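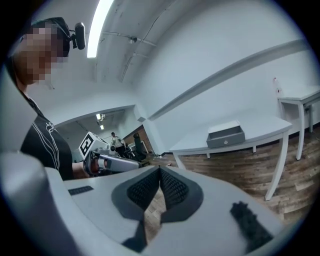 Markside annex, unit 17 -- monthly egress and electrical check, January

Exit door, east: opens fully, latch OK.
Extinguisher 439: gauge in range, tag current.
Panel 124: cover screw missing. Replace.
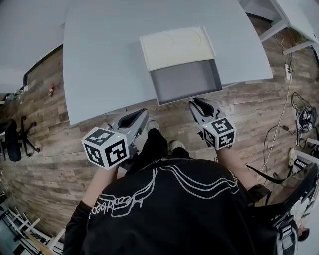 Trip and snag points: walkways clear. Power cord at the Boken heater rerouted along the wall. A table drawer pulled partly out counts as a snag point -- close after use.
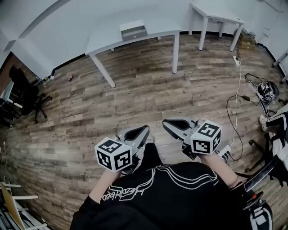 Emergency light 658: failed the test at 30 seconds. Battery on order from Fultetti.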